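家計簿を紙に戻して半年

家計簿をアプリから紙に戻したのは去年の12月です。アプリは銀行口座と連携できて便利でしたが、自動で入力されるので自分では見なくなっていました。月末に合計だけ確認して、高いなと思って閉じる。それを2年続けました。

今使っているのはA5の方眼ノートで、586円でした。左のページに日付と店と金額、右のページにメモを書きます。費目は食費、日用品、その他だけです。以前は細かく分けていましたが、洗剤と一緒に買った牛乳をどうするかで毎回手が止まるのでやめました。

書くのは夕食のあとです。レシートは財布から出して封筒に入れておき、たまっても三日分までにしています。それ以上になると書く気がなくなります。

手で書いてみてわかったのは、コンビニの出費でした。一回は小さい額なのに、先月は合計で3093円ありました。ほとんどが飲み物です。今月は水筒を持って出るようにして、今のところおよそ半分です。

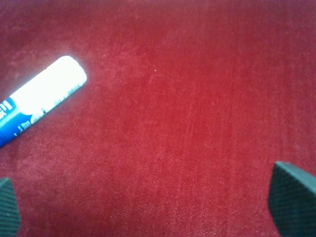 困っているのはカード払いの扱いです。買った日に書くか、引き落としの日に書くか、最初の二か月は混ざっていました。今は買った日に書いて、金額の横に小さく「カ」とつけています。引き落とし日に明細と照らし合わせると、たまに数十円合いません。先月は83円の差が出て、しばらく探しましたが見つからず、そのままにしました。

ノートは残り十ページほどです。次も同じものを買うつもりですが、近所の文具店では棚から消えていたので、週末に駅の向こうの店を見てきます。

最近の記事
・Sednessのボールペン、替え芯の互換性
・古い封筒の使い道
・水筒のパッキンを交換した
・Brulleyの電卓を修理に出す
・冷凍庫の整理、7月21日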